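April, 14:10

Metal fragment complaint, Orneo frozen peas. Second bag came in from the Wannasri store, opened by the customer, seal gone. Decha logged it and put it in cold storage with the first. Fragment is 7 mm long, magnetic, one end bent. No lot code on this bag - asked the store for the receipt.

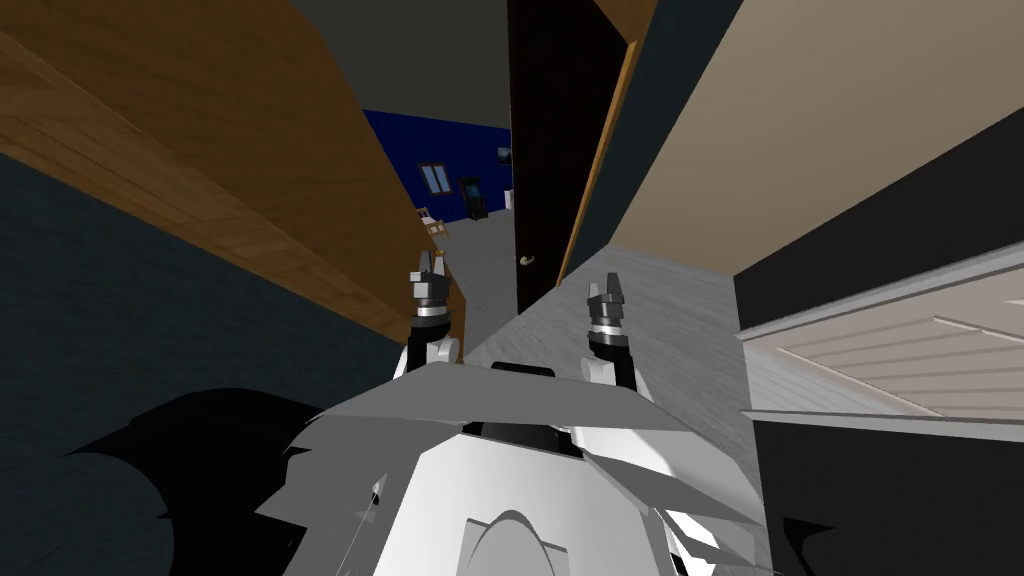 Render, view through the open door to the blue room.

Ran 12 retained bags from the same shift through the Tanetix detector. No rejects. Test piece tripped it before and after. Yupin wants another 30 from the neighboring lot before we answer the police request.

To do: section the fragment, compare with sieve wire.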